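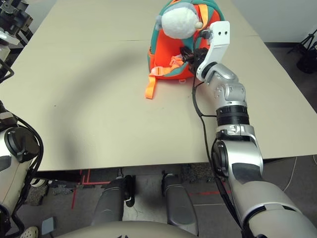

Right gripper in at the front of the backpack, just beside the buckle.

Ticket 2243 — right gripper won't let go of the backpack
Status: open, waiting on Prekon
Raised by: Tharushi Uddin, Seltcombe bench

Hi Sunil, me again, sorry! This is the same right arm I moaned to you about in January, but I think it's a different fault, so I've given it a new ticket.

What I was doing: the bag packing task, the one where the power bank has to end up in the little orange backpack. I was on the Plernent build you sent over, with nothing changed except the table height. The left arm behaved itself all morning. The right one went to the front of the bag, closed, and then ignored the open command. No error on the panel at all, it just carried on showing "grip OK" and squeezing. I gave it 17 seconds (I was watching the log timer) and then hit the stop.

With the stop in, the fingers stayed shut. I know they're meant to hold on when power drops, so I'm not calling that bit a fault, but I had to use the hand release to get the bag out and it was stiffer than I'd like. If that had been someone's sleeve I'd have been a lot less cheerful. Could you check with Prekon what force that release is supposed to need?

What I've tried so far:

Restarted the arm controller only. Opened and closed fine with nothing in it, then stuck again on the bag.

Full restart, both arms. Same thing.

Swapped the task order so the power bank comes first. It picked up and let go with no bother, 3 goes in a row.

Turned the grip force down to 2 on the slider. It let go of the bag, but late — long enough that I had my hand halfway to the stop button.
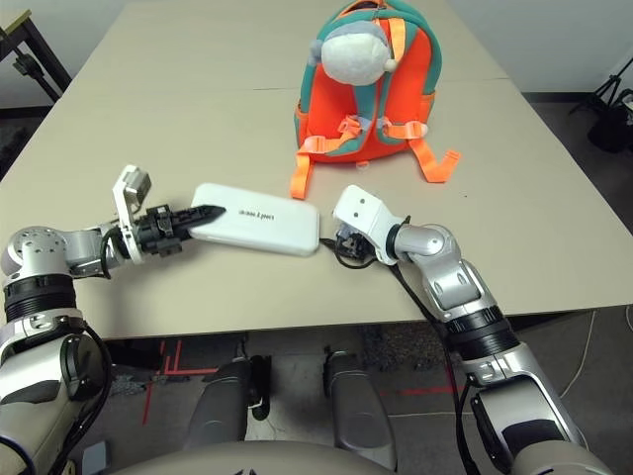
Power bank runs: left gripper against the end of it, right one on the table next to it, bag at the back.

So it's fine on something hard and sulks on something soft. My guess is that the fingers keep closing while the fabric squashes, they never reach the position they were told to stop at, and the open command sits in a queue behind a close that hasn't finished. That's only a guess, you know the Matubbar firmware far better than I do. I did wonder about the wrist cable too, so I wiggled it with the arm powered and got no dropouts in the log.

Update, 3.40pm: Sunil rang. He wants the raw finger positions from the stuck run, which I've put in the shared folder under the ticket number. He agrees about the queue and says not to run soft items on the right arm until there's a patch. I've put a note on the panel and locked the force slider at 2.

Still to do: the release force question, and Sunil to send me a test build. Please leave this one open, even if the patch works first time. I'd like to see it let go of that bag for a whole afternoon before we close it.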